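11 October 2020
Posted by the Gurnovcombe notebook

We use cookies to remember your settings. OK | Read more

Finally got the September returns from Hutchins into the big spreadsheet! Took me most of the morning and a lot of coffee. We mailed 973 falls-risk surveys to older folks in Gurnovcombe and 822 households have sent something back, which is way better than I guessed back in spring (I owe somebody a sandwich). A few came back with only the first page filled in, so I've flagged those and left them out for now.

The stair question is still a mess. People read "steps at home" as front steps, or as steps per day, and one lady wrote in "too many." I want to reword it before the Grokoven batch goes out – something plain like "Do you use stairs inside your home?" Large print too, please, the last proof was tiny.

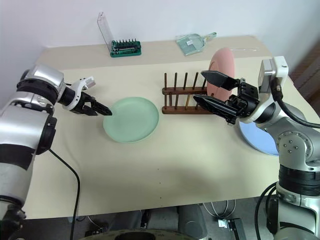 Mint-green plate and dark wooden dish rack on the cream cloth.

Grab bars next. The grant covers 23 homes and we've got three left to assign. I'd like those to go to people who live alone, but the rules put a recent fall first, so I need to check the intake sheets again before anyone gets a call.

Gollo export keeps dropping the zip code when it starts with a zero. Fixed it by hand this time – must set that column to text!!

To do: reorder night lights, find the balance class sign-up sheet, ask the pharmacy if they'll still do medication reviews by phone.

Print this page | E-mail this page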